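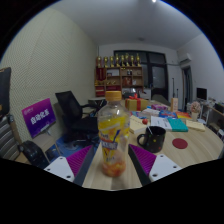 Dye bench, June, Saturday

Started 9.15. Mawuli Ofori in until lunch, me all day.

Carried on with the onion skin and madder tests on the Prondby wool. Skeins 1 to 4 were scoured on the last session and left to dry on the rail. Skein 3 still felt greasy at the tie, so it went back in for another wash before mordanting.

Mordant: alum only, no cream of tartar this time. Held at a low simmer for 40 minutes, lid on, then left in the pot to cool. The small ring on the hob still cuts out if it is turned below 2. Used the back one.

Onion skins: brown only, picked out the red ones. Simmered for 30 minutes and strained through the old pillowcase. Liquor much darker than the last batch. Mawuli thinks the skins from the Cladine shop are fresher. I think we just packed more in. Not weighed, so we can't say. Weigh them next time.

Results so far
Skein 1: strong orange, even, a bit paler under the ties.
Skein 2: same pot, second dip, straw yellow. Nice enough for the sample card.
Skein 3: patchy. Grease again, I would guess. Over-dye with madder.
Skein 4: held back for iron.

Madder: soaked the Zapata root from first thing. Pot got too hot while I was on the phone and the colour went towards brown. Keep it below a simmer and stay with it. The rest of the bag is lot 1503, so any repeat should come from that and not the open jar.

Ximena Alarcón rang about the light test strips. She wants them cut wider, as the narrow ones curl in the window and the covered half gets some sun. Will redo them in card from the drawer.

To do
Rinse skeins 1 and 2 until clear, dry out of the sun.
Order alum from Skonent, down to the last tub.
New ties, cotton, looser than these.
Label the iron jar. Mawuli nearly used it for rinsing.
Empty the madder pot on to the compost before Monday's group.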